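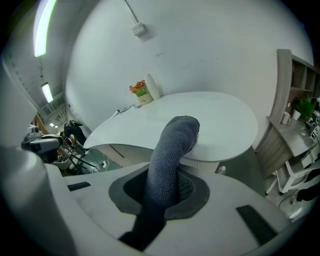

Hand-Held Gripper Project: Midterm Report
Team: Felista Owino, Byung-chul Jeon, Ada Sanna
Advisor: Maximiliano Sarmiento
Nov 4, 2023

1. Goal

Our team is collecting demonstrations of simple tabletop tasks with a hand-held gripper. A person holds the gripper and does the task, and the camera on it records the view. We will use the recordings to train a policy for the arm in the Stuver lab before the end of December.

2. Fingers

Our first fingers were bare printed plastic. They slid off mugs and left scuffs on the small boxes. Ada tried rubber tape, which gripped well but peeled at the tip after one session. We now use fingers with a soft dark gray fabric sleeve. The sleeve bends a little with the finger, and the rounded tip shows up clearly against a white tabletop. One problem is that the fabric picks up lint, so we brush it before recording.

3. Recording

We have 278 demonstrations so far. Felista and Byung-chul did most of them, and Ada checked each one afterward. We threw out 17 that had the hand blocking the object or a late start. Those are not in the 278.

The task list has 5 items. Picking up a mug and moving a small box are finished. Plugging in a charger is the hardest, and we have only a few good tries at it. The plug is small and the cable moves when you touch it.

4. Problems

The camera has a very wide view, and straight walls come out curved. We lost two weeks trying to correct this before Mr. Sarmiento told us to leave the video alone and train on it as it is. The ceiling lights also reflect off glossy tops, and we have not fixed that yet.

5. Next steps

Finish the charger task. Record the same tasks on a darker table. Byung-chul will write the script that sorts the files by task, and Felista will book time on the arm.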